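Door Work
by Stojan Vukadinović

The contract with Osari called for 100 accepted demonstrations of a washer door, opened and closed, by remote control. Špela Perić had delivered 20. The rejected ones did not count toward anything, and the log kept them anyway.

She worked from a chair with a handle in each hand. Squeeze the handle, the fingers close. Turn the wrist, the arm turns its wrist, 117 milliseconds later. After the first shift she had stopped noticing the delay and begun moving as if her own hands ran on it. At supper she reached for the salt early. 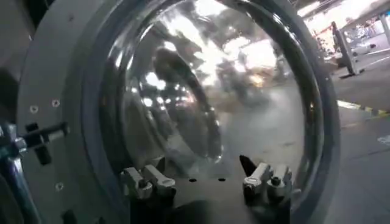 Špela had one rule for the approach, which was to distrust the glass. Depth had to come from something that did not shine. She steered by the dark rim and the three screw holes in the gray plate beside it, and used the striped line on the floor to tell whether the wrist had rolled. The dome itself gave back lights and a smear. Eino Heiskanen, who reviewed the runs, marked any episode in which the fingers hesitated for more than a second. He marked most of hers.

"You stop before the door," he said over the headset.

"I'm looking."

"The policy will learn to stop there too."

"Then it will learn to look."

He wrote this down, or typed something. She heard keys.

The next run she did his way, one continuous motion with no pause. The force reading climbed past the limit and the arm went safe. She cleared the fault, logged it, and backed out four inches.

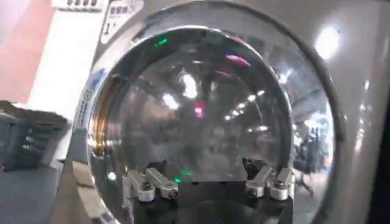

"Again," Eino said. "Slower, but don't stop."

She went slower. She found that if she let her breath out over the whole approach, her hands did not stop, although she still looked. The episode was accepted. So were the two after it.

The trained policy came back from Ciltley in September. Eino loaded it and she sat in the chair with the handles switched off. The arm came forward without a pause. Just short of the door it slackened for the length of a breath, and then it continued.

Eino played the log back twice.

"Is that in the data?" he asked.

"In all of the accepted ones," she said.

He left the comment field blank and started the next trial.

More stories
Inventory at Begović
The Stivo Letters
A Short History of the Night Shift
Viorica Georgiev: Two Elevators

Posted 2/22/18 | Contact the editors | Copyright of each story remains with its author | Back to top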